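Flultstead Rotorcraft List
Subject: Re: Castau hours and the tail rotor gearbox
Date: Wed 8 January

On the earlier post:

> We have a Castau two-seater at Primcombe with 1,202 hours on the
> airframe. The log shows the tail rotor gearbox changed once, but the
> page with the hours at the change is missing. Does anyone know what
> the overhaul life was on the early boxes? The manual I have says 700,
> and a man at the field told me 200. They can't both be right.

They can both be right. The early boxes had an oil change and chip plug inspection at 200 hours, and the overhaul was at 700. People mixed the two up even when the type was in service, and the early manual doesn't help because it puts both figures in the same table with no heading over the second column.

If your box has the later housing, it will have 8 studs on the output flange. Check that before you order seals. The early and late seals look alike in the bag and the part numbers differ only in the suffix.
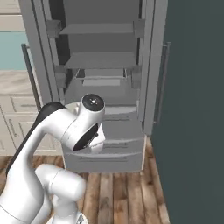 As for the missing page, try the Phetsri overhaul shop. They did most of the Castau gearboxes and kept a card for each serial number. When I wrote to them last March they sent back a copy of the card for mine, with the airframe hours at removal. You will need the serial from the data plate on the box itself. The one in the airframe log may belong to the box that came off.

Until you have the card I would treat it as time expired and leave the machine on the ground.

I also have a spare chip plug and two of the late seals if you are stuck. Write to me off list.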